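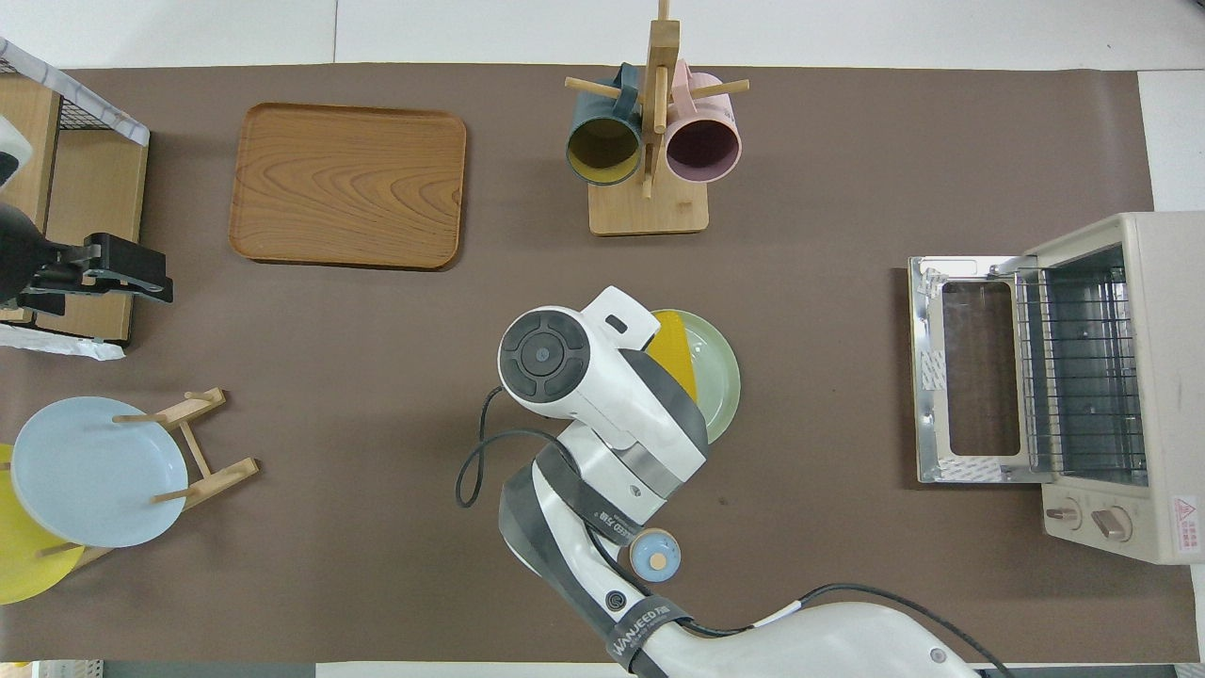 Two mugs on a wooden rack, with a serving tray.

Matilde Simões
10 December 2024
2 min read
Print | E-mail

Checked in to the Redevach in Honutine last night. It used to be a customs office. The owners kept the front counter and use it as reception.

The place opened in November. Rates go up in spring, but they haven't said by how much.

My room is 861, on the top floor. The elevator stops one floor below, so you carry your bags up the last flight.

Breakfast is served until ten. Good bread, local cheese, weak coffee. There's a better cafe on the corner by the tram stop.

Tùng Triệu runs the front desk and told me to take the early ferry to Sin. The later one is full of day trippers.

He was right. I had a bench to myself on the way over.

The hotel's sister property in Ferkton is bigger and has a pool. I paid 2,392 for my stay here, taxes included. Ferkton wanted more for fewer nights.

Heading there next week for one night anyway. Will post about the pool.

Print | E-mail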